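Progress report to the Jirneck Fund, 24/06/2018
**Bornach Brick Library**

We're halfway through the grant and it has been a really good stretch! The sorting is well ahead of where we hoped to be when we wrote to you in January, and families are already borrowing.

**What we've done**

- Sorted and bagged 158 sets of toy bricks for home loan, each with a card showing what should come back.
- Opened 64 family accounts. The target for the full year was 100, so we're very happy with that.
- Moved everything out of the old Sudard Street closet and onto proper shelves (the back ones still need brackets).

The biggest change is how we sort. We used to go by color first, and it looked lovely, but the kids kept digging through a whole tub of red to find one small square piece. Now we go by size and shape, and the colors are mixed. Two-by-twos get their own boxes, and so do the long plates. Putting away after a Saturday-style open session used to eat up most of the evening, and now we're usually out the door in 15 minutes.

Clear boxes have helped a lot too. Even our youngest borrowers can find what they want without reading a label, and they love putting things back.
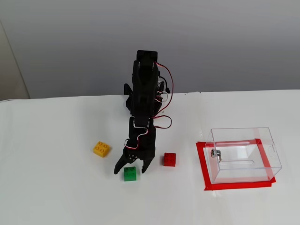 *Two-by-two bricks in yellow, green and red, with a clear open-topped box on the right.*

**Still to do**

The Ebihara donation is washed but unsorted, and it's a big one. We'd also like to spend what's left in the storage line on more clear boxes, all one size so they stack. Please let us know if that needs a separate request. Wheels and windows are still in one tub together, and we're open to ideas!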